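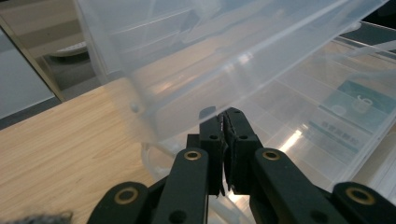
Issue 60, page 6

Clear boxes for the storage room

The Danlow workroom is moving its supplies into clear plastic storage boxes. The frosted kind lets enough show through the sides to tell yarn from paper, and the ridges along the walls make a box easier to hold when it is full.

Baoshan Tang is handling the labels. Put one on a long side and one on the lid, with the contents and the month packed. Small items such as clips and needles go in a zip bag first. Please don't stack more than two full boxes.

The old cardboard cartons can stay on the bottom shelf until June. After that they go out with the recycling. If you have things in the room that aren't marked, put your name on them before then. Spare labels are in the drawer by the door.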